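Community recreation programs have long treated the plastic shuttlecock as a lesser substitute for feather. It is the position of this column that, for general play, the preference is misplaced, and that equipment budgets should reflect this.
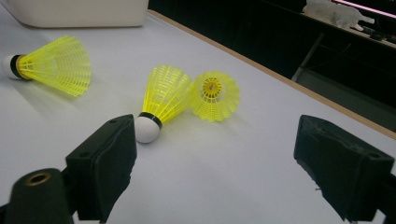
LOMARPORT, June -- The Tunmont Recreation Association will shortly review its supply list for the coming season. At present the list provides for feather shuttlecocks at every level, including the beginner sessions. Last season the Association replaced 1067 of them. Members at the Oyelaran hall, who play chiefly for exercise, accounted for 38 percent of that number.

Feather flies better, and competitive players are right to ask for it. Beginners, however, mishit often, and a feather skirt does not forgive a mishit. Jeanie Lamont, who has coached the introductory course at Onent for many years, supports a change to plastic for all unranked play. The Association should adopt her proposal.

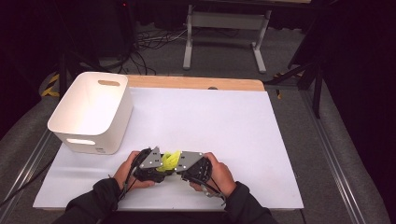
Storage deserves equal attention. Shuttlecocks left at courtside are stepped on, and those forced into equipment bags lose their shape. Each hall should keep one fixed place for them, known to every member. An open bin with a handle cutout at either end is sufficient for the purpose and can be carried to the court by one person. Tubes remain suitable for new stock -- they are less suitable for the 95 or 100 pieces in use on a busy evening, when players need to return them quickly between games. The supply list should provide for bins in the same order as the shuttlecocks.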